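About Triltance

We teach bookkeeping and office skills to grown-ups in Stadamton, mostly in the evenings, and mostly to people who told themselves years ago that they were no good with numbers.
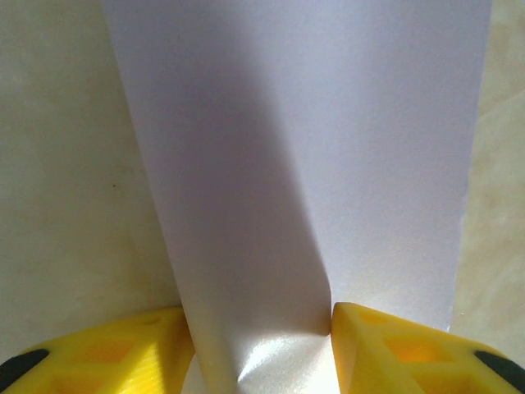 One former student wrote to us that she had put off signing up for ten years, and that by the second Thursday she was explaining sales tax to her brother-in-law over dinner. We hear a lot of stories like hers, and we never get tired of them!

The school started with one borrowed room on Vekgate and a single payroll class. These days we have 3 classrooms in the same building (the stairs are still steep, sorry, but there is an elevator around the back) and we welcome around 300 students a year. Our oldest graduate so far was 73 when she finished the full course, and she now keeps the books for her garden club.

Classes are small – 10 people at most – and you can repeat any unit you like without paying again. Bring a calculator if you're fond of yours, or use one of ours. There's coffee from half past five.

New courses begin in May. Stop by the front desk on Vekgate any weekday afternoon and we'll happily talk your ear off about which one might suit you.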